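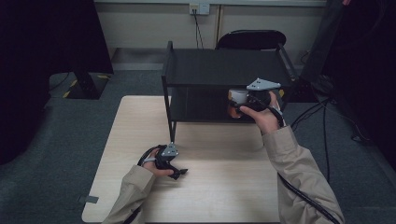 Two-tier metal shelf unit, black, on a wood tabletop.

Jerville Self Storage - Frequently Asked Questions

Last updated 8/8/18. Prices at the desk are the right ones if anything on this page is old.

What sizes do you have?
Lockers, small, medium, large. Small is 5x5, fits a dresser, boxes, a bike if you stand it up. Medium is 5x10. Large is 10x20, a whole apartment or a car. Lockers are upstairs only.

How much is a small unit?
$49 a month. Locks not included. No admin fee at Jerville, but there is one at our Lundport site, ask them.

Do I pay a deposit?
No deposit on lockers, smalls or mediums. Large units, one month up front, comes back when you move out and the unit is swept.

Can I pay by the year?
Yes. Small unit paid a year ahead is $445. Card or check. No refund on part months but full months left over, yes.

What are the gate hours?
6 am to 10 pm, every day. Gate code stops working at 10 sharp. If you are inside you can still get out, push the green button by the exit post. Office hours are shorter, see the door.

My gate code doesn't work.
Press star first, then the code, then pound. Most calls we get are the star. Still nothing? Probably a missed payment, the system locks the code by itself. Call the office.

Can I bring my own lock?
Yes, disc lock please. The long shackle kind gets cut too easily. We sell Vundex disc locks at the desk, two keys each. We do not keep a spare key for you. Lost both keys = lock gets drilled, you pay for the new one.

Is it heated?
Upstairs yes. Ground floor drive-up units no. Don't put candles, records, instruments or paint in a drive-up over summer or winter.

Can I put shelves in my unit?
Please do. Freestanding only, nothing screwed to the walls, they are thin sheet metal and the neighbor is right behind. Low metal units are good for the back wall, heavy stuff on the bottom tier. Leave a few inches behind for air. Take them with you when you go, we charge for anything left.

How should I pack?
Same size boxes if you can get them. Label the side, not the top. Tops dissappear once you stack. Leave a walkway down the middle or you will be unloading the whole thing to get at a Christmas tree. Mattresses on edge in a bag. Fridge doors propped open a crack, and dry it out before it comes in.

Do you sell boxes?
Small, medium, wardrobe. Tape, bubble wrap, mattress bags. Unused flat boxes can come back with the receipt.

What can't I store?
Food, incl. pet food and bird seed. Gas, propane, fireworks, paint thinner. Anything alive. Tires, max one set of four. Drain mowers and generators before they come in.

Can I sleep or work in the unit?
No sleeping. No running a business out of it, no power tools. Sorting thru boxes for an afternoon with the door up is fine.

Is there power in the units?
No. Hallway lights are on a timer, wave an arm. Bring a flashlight for the corners.

Do I need insurance?
Yes. Homeowners or renters often covers it, bring the page that says so. Otherwise you can add ours when you sign. We don't insure your things under the rent itself.

Do you have carts?
Yes, by the elevator. Bring them back to the elevator. Not the parking lot, not your unit.

Can a truck get in?
Up to 26 ft. Avotiņš Movers come in and out all the time with theirs so yours will fit. Do not park across the drive-up doors, unload and move.

Can someone else get into my unit?
Only if they're on your access list. Add or remove people at the desk with photo ID. We won't do it over the phone, please don't ask, even if it's your mother.

What happens if I'm late?
Due on the 1st. Gate code stops after 8 days. Late fee after that. At 3 months the unit can go to auction. Call us well before then, we'd much rather set up a payment plan.

How do I move out?
Ten days notice, in writing or by email. Empty it, sweep it, take your lock off. If the lock is still on we think you're still here and you get billed.

Is there a waiting list?
For large, usually, worst in April. Smalls and lockers come up all the time. Leave a number at the desk and we'll call in order.

Bathroom?
In the office, office hours only.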